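Vamo G2 Hand-Held Gripper, Second Look
Posted 12 Dec 2022 by Mererid Parry

My first review of the Vamo G2 was written in August after two days of use, which was too short. The unit has been in regular service at our Junport bench since then, mostly on cloth handling, with a Zuccaro hand-held on the next hook for comparison. Firmware on the Vamo is 301. Both tools were bought at list price.

The Vamo is a trigger-operated parallel gripper with a wrist camera. The operator holds it, does the task, and the recording is used later to train an arm. The Zuccaro does the same job with a different trigger linkage and longer fingers.

Grip and trigger

Trigger travel is shorter on the Vamo, and the return spring is stiffer. For rigid parts I prefer it, as the fingers stop where the hand stops. For fabric the stiff spring is tiring. Coralie Brunton, who does most of our cloth sessions, switched to the soft spring from the accessory bag after the first week and has left it in. The swap needs a 2 mm hex key and takes 5 minutes. The soft spring gives up some closing feel at the end of the stroke, so thin hems are harder to judge.

Neither tool measures force. If you need that, look elsewhere.

Fingers

The stock fingers are matte black plastic with flat inner faces. On a single layer of cotton they slip if the pinch is shallow. A deeper pinch holds, but it tends to pick up two layers when the cloth is bunched. We tried the Emillow silicone pads on the same fingers. They stopped the slipping and made release worse, with light fabric clinging to one side as the jaws opened. We went back to bare fingers and changed the technique. 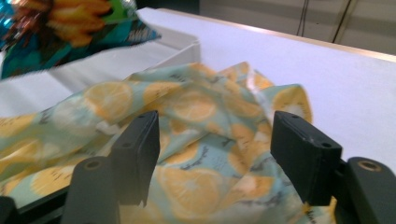

Wear is cosmetic so far. The edges scuff where they touch the table, and the scuffs show pale against the black. I checked the inner faces with a straightedge and found no measurable change. The Zuccaro fingers are softer and had to be replaced once in the same period.

Threaded inserts are a good choice for a tool that gets taken apart. I have had the finger mounts off over 50 times and the threads are still clean. The Zuccaro uses self-tapping screws in bare plastic, and one of those holes is now stripped.

Camera

The view covers both fingers and enough table to place the next grasp. Exposure is fixed per session, which I like, though a white table under bright overhead light needs it set down one step or pale cloth loses its folds. Focus is fixed too. Material at working distance is sharp and the background goes a little soft. The Zuccaro has autofocus, and it hunts when patterned fabric moves close to the lens. I would take the fixed lens for this work.

Complaints

The cable exits on the left and catches the forearm of a left-handed user. The manual gives no torque value for the mount screws. Replacement fingers are sold only in pairs, and ours took three weeks to arrive.

Verdict

Better built than the Zuccaro, easier to service, slightly worse on thin fabric. Order the soft spring if it is not in the bag, and skip the pads. I will update this page if the joint between finger and mount develops play.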